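How to Clear Out an Old Desktop Without Losing Anything You Love

2020-03-19 by Nayara Paiva

5 min read

Filed under: Home & Tidy > Old Tech

If you're anything like me, there's a big old computer sitting under a desk somewhere in your house, quietly gathering fluff, and you've been meaning to deal with it since November. Well, make yourself a cup of tea and let's do it together!

Start with the files, before you so much as look at a screwdriver. Plug in an external drive and copy over your photos, your letters and anything in the downloads folder that makes you smile (I had 3000 pictures on mine, a good many of them of the same cake). Then open 12 or 14 of them from the new drive, picked from all over, to be sure they really came across.

Next, sign out of everything – email, music, the tax program – and write down any license keys you'd like to use again. Shut the machine down, unplug it and take off the side panel. The drive usually comes out with a few screws. The processor can stay right where it is on the motherboard, under its metal load plate, as your files don't live there.
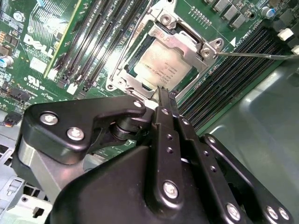
Nuwan Siriwardena wrote in to say that you should label the drive the minute it's out, with the year and whose it was, and I couldn't agree more. He has five in a shoebox and no idea which one has the wedding on it.

Pop the drive in a padded envelope, put the panel back on, and call your town's recycling center to ask which days they take electronics. Mine wanted the power cord too, so bring it along.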